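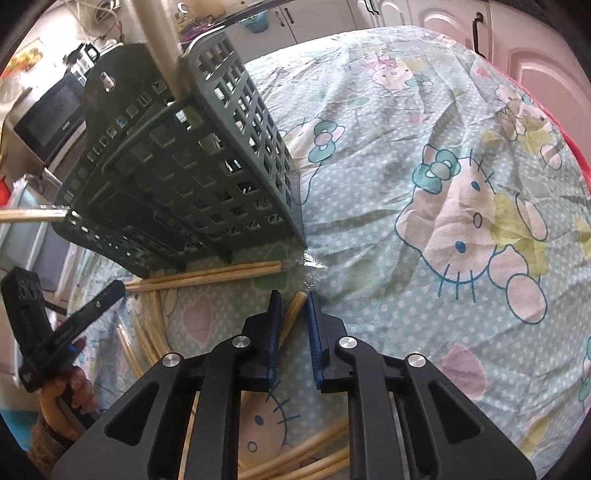 Thin tan sticks piled on a Hello Kitty bedsheet, with a green plastic basket hanging close by.

Stick season is back in Drestbridge, and my bed is covered again

The fall basket weekend returns to the Chávez hall this Saturday, doors at 8, and if your house looks anything like mine you've already given up a piece of furniture to it. I've handed over the bed. The polka dots and Hello Kitty are still under there, mostly!

For anyone new in town, you bring your own sticks, sort them by thickness at home (please, the line last year was awful) and then spend the day weaving with whoever sits down next to you. We got through 3,330 sticks last October, according to the sheet by the door, and that was with the rain keeping people away. This year 632 of us have signed up, and the hall only holds so many, so the Jistis room across the street is open too. Bring a cushion if you end up over there, the benches are hard.

Itura, the craft store on the corner, is selling bundles up until Friday evening. I went in for one and came out with three, plus a ball of twine I didn't need. The thinnest ones bend nicely once they've had a soak in the tub, but leave the thick ones in overnight.

Plastic baskets are fine for carrying your stuff in, before anyone asks again. Finished pieces go on the long table by 4, and the raffle is after that. Parking is behind the hall, and the side gate will be locked.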